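Features
The long road of a Sunday school teacher
Print
Share:

In the fellowship hall of the Cabrera Road church there is a cupboard with 189 small notebooks in it. Each one belonged to a child who learned to read there, and most of them have a Bible verse copied on the first page in very uneven letters. Brenda Pearce kept them all.

She taught in that church for most of her adult life, first the little ones and later the teenagers. In April she gave her last lesson. I went there to write a short notice for this magazine, and I stayed much longer than I had planned.

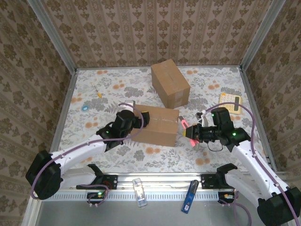
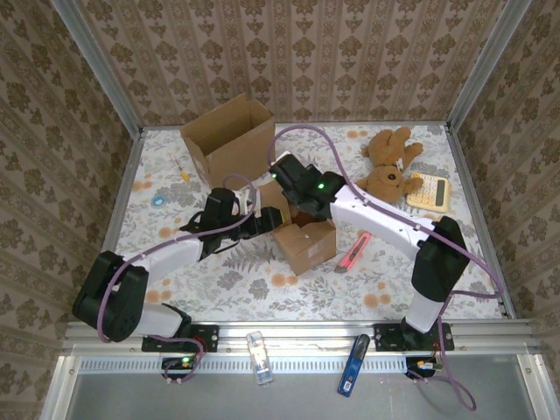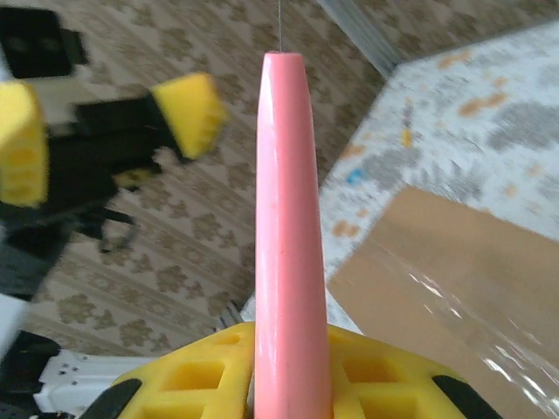
According to Leanne Dunmore, the notebooks were never meant to be kept at all. They were bought cheaply, to be filled and taken home, and many children simply forgot them on the benches. Brenda picked them up after the service and put them in a box. When the box was full she found another box. "I thought she would throw them out at Christmas," Leanne told me, "and then it was Christmas again, and we bought the cupboard."

The church is in a part of town that people call Bedero, after the cannery that stood there. When Brenda came, the cannery was still open and the families worked in shifts, so Sunday school had to be held twice, once in the early morning and once after lunch. She taught both. Her husband was working nights at that time, and he drove her to the first class on his way home to bed.

She did not have training as a teacher. She had finished high school and worked in the office of a flour mill, where she wrote the letters to customers. When the minister asked her to help with the children, she said yes for one summer only. She still remembers what the first lesson was, the boy Samuel who hears his name called in the night, and that she told it so badly that the children asked her to tell it again from the beginning.

It was in the second year that she noticed the reading. She gave a psalm to a boy to read aloud and he recited it perfectly, but his eyes were on the window. He had learned it by ear from his grandmother. Brenda asked him to read the next psalm, which he had not learned, and he was silent. After this she listened more carefully, and she found that he was not alone.

She did not say anything to the class. She only changed the lesson. The Bible story was told first, as always, and then the children copied one line of it into a notebook and learned each word of the line. The next week they had to find the same words in another line. "I did not know if this was a method," she says. "I knew only that they should be able to open the book when I am not there."

Not everyone was happy with it. Some parents felt that Sunday school was for faith and that letters belonged to the weekday school. One father took his children out for a season. Brenda visited the family, and she says that she did not argue, she drank a great deal of coffee. The children came back after Easter, and a few weeks later the father asked, very quietly, whether there was perhaps a notebook for a grown person.

So the evening class began. It met at 7, when the supper dishes were done, and it never had a name or a sign on the door. Two women and the father came to the first meeting. They sat on the children's chairs, which were too low for them, and they read the beginning of the Gospel of John because the words in it are short and come back often. I had never considered this quality of John before, but it is true. A person who has learned "the Word was with God" can already read a good part of the line that follows.

The cannery closed, and many families moved away to look for other work. The congregation became small. For three winters the heating was turned on in only one room, and the worship, the Sunday school and the evening class all took place there, one after the other. Brenda does not speak of this time as a hard one. She says that the singing was better in the small room – there was no place for the sound to escape.

Later new families arrived, many of them to work at the Natamura greenhouses outside the town. They brought other languages. Brenda was then already past the age when most people retire, and she had to learn again how to teach, because these children could often read very well, only not in English. She put two Bibles side by side on the table and let them compare. The notebooks from these years are my favorites. On the left page is a verse in the language of the home, on the right page the same verse in English, and between them are small arrows that connect the words.

I asked her what she believes a Sunday school should do. She thought about it for so long that I was afraid I had offended her. Then she said that a child should leave it with some stories that cannot be lost, and should know at least one adult outside the family who is glad to see them. She did not mention the reading. I had to ask about it, and she only said that this was a practical matter.

Her last class was an ordinary one. She had asked for no speeches, and there were none. The lesson was again the boy Samuel. Leanne Dunmore will take the younger group from now on, and she has taught beside Brenda long enough to know where everything is. The evening class will continue as well, although it may move to another hour, as several of the present students start work before the sun is up.

And the notebooks? The church has written to the former pupils whose addresses could be found and offered to send them back. Over 2 months, only a few people have asked for theirs. One letter came from a woman who is now a hospital chaplain in Gotanari. She wrote that she did not want her notebook back, she would like it to stay in the cupboard with the others, but could somebody please look inside and tell her which verse it was.

Brenda found it the same afternoon. It was from Psalm 121, "I will lift up mine eyes unto the hills," and the word "hills" was written with three l's. She copied it on a card exactly as it stood and put it in the mail.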